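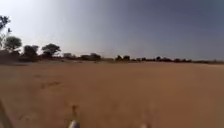
Prallbridge to Open Dela Peña Sand Flat to Walkers This September

By Oanh Âu, Prallbridge Parks Office
September
19 shares | 8 comments

PRALLBRIDGE – The town of Prallbridge will open the Dela Peña sand flat to the public in September, the Parks Office said Monday. The 107-acre property lies off the Kandton road and has been closed to visitors while the town completed its purchase from the Stirnberg family.

The flat is open sandy ground with a line of trees and shrubs along the far side. It has no paved paths, and the town does not plan to build any. Visitors will be able to walk anywhere on the sand from 8 a.m. until sunset, seven days a week. There is no entry fee.

"People have asked us for a trail map, and there won't be one at first," said Oanh Âu, who manages open land for the Parks Office. "You park, you walk out on the sand, and you walk back. We want to see where people go before we decide if anything needs a sign."

The ground slopes very gently, but loose sand can be tiring to walk on, and most strollers and standard wheelchairs will have trouble on it. The Parks Office will have two wide-tire beach wheelchairs to lend, free of charge. They can be reserved by phone one day ahead.

Private cars, motorcycles and all-terrain vehicles are not allowed on the sand. Bicycles and horses are allowed. Dogs must be on a leash. Fires, camping and glass containers are prohibited. Digging is fine as long as holes are filled in before leaving.

The trees and shrubs along the edge of the property are part of the purchase and will stay as they are. Visitors are asked to keep out of the brush from March through July, when birds nest there. Small markers will be put up each spring to show where the limit is.

Visitors should bring their own water. There is no tap on the property and little shade away from the trees. A portable restroom will be placed at the parking lot, which has room for up to 19 cars. Parking along the Kandton road is not permitted, and cars left on the shoulder will be ticketed.

The town paid for the land with open space funds approved by voters two years ago. In a survey mailed to households last winter, 241 residents sent back comments. Keeping the ground unpaved was the most common request, followed by longer evening hours. The Parks Office will review the closing time after the first year.

School and club groups should call before visiting so that the lot does not fill up. Groups arriving by bus will be let off at the gate, and the bus will need to wait in town.

Contact: Oanh Âu, Prallbridge Parks Office
© Town of Prallbridge. All rights reserved. | Back to top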